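Home Tickets My Queue Projects Docs Search Log out

Ticket 3974: Left gripper channel flat in some kitchen counter episodes
Project: Manalastas (simulated household set)
Opened by: Josiane Maillard
Assigned to: Amado Dizon
Priority: Normal
Status: Resolved

Josiane Maillard, 9:12 am
I was checking the June batch before sending it to training and found episodes where the left gripper value never changes. It stays at fully open from the first step to the last. The arm joints on the same side look fine and the right gripper looks fine. In the replay the left fingers do close, so the simulator is getting the command. It just isn't being written to the log.

The batch has 553 episodes. My script flags 162 of them. All of the flagged ones are from the counter task. I haven't seen it in the shelf task or the drawer task.

Script is in the Manalastas tools folder, check_flat.py. It only looks for a channel with zero change over the whole episode, so it will miss anything that goes flat halfway.

Amado Dizon, 9:40 am
Thanks. Can you tell me which recorder build those came from? It should be in the episode header. Also, did the operators use the Stadov hand controllers or the keyboard?

Josiane Maillard, 10:05 am
Hand controllers for all of them. The header says build 40 on every flagged episode. The ones that passed are a mix of 40 and the build before it.

Amado Dizon, 11:30 am
I loaded the counter task on build 40 and tried to get it to happen. First three tries recorded normally. I picked up one object with the left arm, put it down, ended the episode, and the channel was there each time.

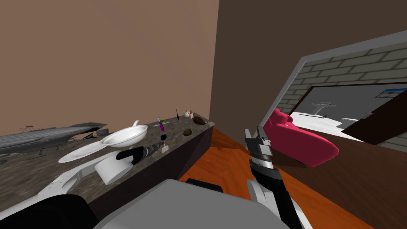 On the fourth try I used the reset button on the controller instead of ending the episode from the menu. The next episode had a flat left gripper. I repeated this several times and got the same result every time. Ending from the menu clears it.

So the steps are:
1. Start the counter task with hand controllers.
2. Press reset on the controller partway through.
3. Record the next episode and use the left gripper.
4. Open the log. Left gripper is constant.

I tried the same steps in the drawer task and could not get it. The counter task has its own reset function, written back when we were still on Flindari, and it was never moved over to the shared one.

Josiane Maillard, 11:52 am
That fits. The operators were told to use the controller reset for the counter because the menu is slow to load there. I've asked them to go back to the menu until there's a fix.

Can the flagged episodes be saved? I would prefer not to collect them again.

Amado Dizon, 2:15 pm
Found it. The old reset makes a new left gripper object, but the recorder keeps reading the one from before the reset. The right side is looked up by name at every step, so it isn't affected. I changed the left side to match.

On saving the episodes: yes, I think so. The raw controller input is stored separately and it has the left trigger. If we play that input back through the fixed build we should get the correct gripper values. Object positions may drift a little during playback, so please compare the end state with the original and drop any that don't match.

Josiane Maillard, 4:48 pm
Playback finished on Ultisau. All 162 now have a changing left gripper channel. I'm comparing end states now. Please keep the ticket open until that's done.

Josiane Maillard, 5:36 pm
Comparison done. Nine didn't match, all of them episodes where something rolled after being let go. I dropped those and merged the rest into the batch. Originals are kept in the archive folder under this ticket number.

Amado Dizon, 5:50 pm
Fix is merged. Controller reset is safe to use again once everyone is on the new build. I've opened a separate ticket for moving the counter task to the shared reset. Closing this one.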